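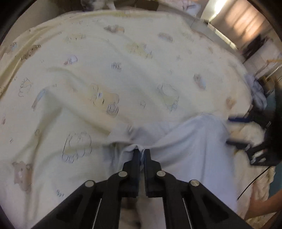 Families in Marnthorpe should not have to choose between a warm bed and a paid electric bill, Murray Rakena told the Findside board when it met in March, and he asked that the winter bedding program be kept open past its usual closing month. The board has now agreed. Findside Household Bank will run the program for the whole year, with the first extended season starting this fall.

The decision covers all 16 pickup sites in Marnthorpe and the neighboring district of Wostau. Until now, the sites lent and gave out blankets, sheets and comforters only in the coldest part of the year, then closed while stock was washed, mended and stored. Under the new schedule each site will stay open at least 2 afternoons a week, with longer hours once overnight temperatures drop.

"People move in June. They leave hospital in August. A child outgrows a crib whenever a child outgrows a crib," said Hjørdis Granström, director of Findside Household Bank. "Our calendar was built around the weather, and the requests we receive follow a different one."

Residents may request bedding for every member of the household. No referral letter is needed for a first request. Further requests within the same season will go through a short phone call with Findside staff, who can also arrange delivery for residents unable to reach a site. Items are given outright, with the exception of electric blankets, which remain on loan and are tested before each new loan.

Laundering will be handled by Solís Linen Services under a new agreement. Solís will collect donated bedding from the sites, wash and dry it at its Wostau plant, and return it folded and labeled by size. Items with small tears will go to the Findside mending room, which has moved to larger quarters at 41 Tannery Row. Textiles that cannot be repaired will be sent for fiber recycling.

Findside is also changing what it accepts. Clean blankets, flat and fitted sheets, pillowcases and washable comforters are welcome in any size. Used pillows, mattress pads and feather-filled items cannot be taken. Donors are asked to bag bedding by type and to keep sheet sets together where possible.

Donations may be left at any pickup site during opening hours, or at the mending room from 10 a.m. Site addresses and hours are posted at Marnthorpe and Wostau public libraries.

Media inquiries: Findside Household Bank, Communications Office, 41 Tannery Row, Marnthorpe.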